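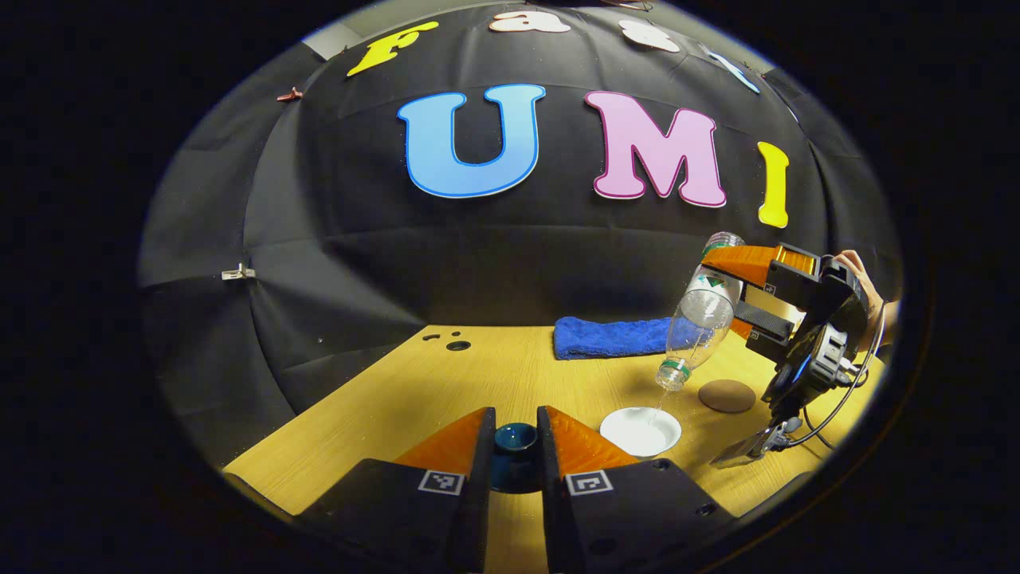
How a Hand-Held Gripper Teaches a Robot to Pour

A robot arm does not know what pouring is. It has to be given many recordings of the job being done. In the Okico after-school robotics club, students make these recordings with hand-held grippers.

What the tool does

A hand-held gripper has two fingers that open and close. A person holds it and does the job with it, such as tipping a water bottle over a bowl. A camera on the gripper looks out past the fingers and records the work from close up.

What the square markers are for

The black finger bases each carry a small black-and-white square called a fiducial marker. Software finds both squares in the video and measures the space between them. From this it can tell how far the fingers are open. The orange tips are the parts that touch the object.

Why the view looks round

The camera uses a fisheye lens. This kind of lens sees a very wide area, but it bends straight lines. The edge of a flat table looks curved.

From video to robot

One recording of one job is called a demonstration. The club's pouring set, named Plulus, holds 2871 demonstrations. A computer program studies the set and learns which movements usually come next. This is called training. The trained program is then tried on a robot arm with the same kind of fingers.

Pouring is a difficult job to learn. The bottle gets lighter as it empties, and the angle has to keep changing.

Words to know

Gripper: the part of a robot that holds things.
Fiducial marker: a printed pattern that a computer can find easily.
Demonstration: one recording of a job, from start to finish.
Training: the step in which a program learns from demonstrations.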